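Osstead serving trays with Parsa cloths: review
By Cheng-en Yu
1/27/19
Print | E-mail this article
4 comments | 7 shares

The Osstead is a dark tray with a curved handle at each end, sold singly or as a pair. I have used two since July, each with a Parsa square cloth, one beige and one teal-green. Load for the trial was a tall cup and a bowl per tray.

Carried level, the tray stays stiff with 800 g on it. At 1,000 g there is slight flex at the middle, felt more than seen. The handles clear my knuckles when the tray is set down, though a thick cloth bunched against them spoils the grip.

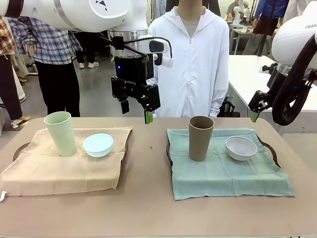
Reading time: 1 minute

Cloth size matters more than I expected. The teal-green one hangs well over the front edge and can catch under the tray when it is put down. The beige one also drops over the front and sides. Its white fabric tag sticks out at a corner and is best unpicked. The teal-green cloth has a faint woven texture and grips a cup base slightly better.

Against the Trandodar tray I had before, the Osstead is heavier and easier to wipe. The Drorance is cheaper, but its handles are screwed on and mine worked loose. I would buy the Osstead again and choose a smaller cloth.

E-mail | Print
4 comments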